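Working Group on Robotic Handling of Rack Equipment
Minutes of the September meeting, Trallotden
Start 9:30 a.m.

1. Minutes of the previous meeting
Approved with one correction. Under item 4, "speed limit" is to read "contact speed limit." The limit for free travel was not discussed at that meeting.

2. Draft practice guide, section 3 (cable insertion)
The Ovitano delegate presented the revised text. The draft now separates the approach move from the insertion move and gives each its own stop condition. Contact speed stays at 6 mm per second. The delegate from Gelanard asked that the stop condition be stated as a force and not as motor current, as current readings differ between arm models. Agreed. Ovitano to reword 3.2.

It was noted that 3.4 does not say who may clear a stop during insertion. Two options were put forward: the operator at the cell, or any person listed on the job sheet. No agreement. Carried over to the next meeting.

3. Cables carried on the arm
Pylypenko reported on the cable routing clause. The present wording, "cables shall be secured," was considered too loose to audit. Discussion covered the number of fixing points, the slack allowed at the wrist, and the clearance between any free loop and the rack rails. Clips on the upper link were accepted as a suitable fixing method. Slack at the wrist is to be checked at both ends of joint travel before the first run. A limit of 300 mm was proposed for the length of any unsupported section. Gelanard reserved its position on the figure.

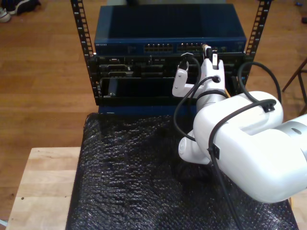
Figure 1. Arm and gripper at a rack-mounted network switch, with a cable clipped to the upper link (item 3).

The group then considered work surfaces. The draft requires a surface that will not mark equipment housings. A request to add a requirement for static control was accepted in principle. Wording to be supplied by Pylypenko.

4. Comments received
The comment log stands at 937 entries, including duplicates. Editorial comments will be handled by the secretary without discussion. Technical comments on sections 3 and 5 are to be grouped by clause before circulation.

5. Floor area around the cell
Clause 5.1 was read and left unchanged. Clause 5.2 (items on the floor within reach of the arm) was moved from the annex to the main text. One objection recorded, from Gelanard, on the grounds that reach is not yet defined in section 2.

6. Actions
Ovitano: reword 3.2; circulate options for 3.4.
Pylypenko: static control wording; revised cable clause.
Gelanard: written comment on the unsupported length; proposed definition of reach.
Secretary: grouped comment log.

Meeting closed at 2 p.m. The next meeting will be held at Trallotden.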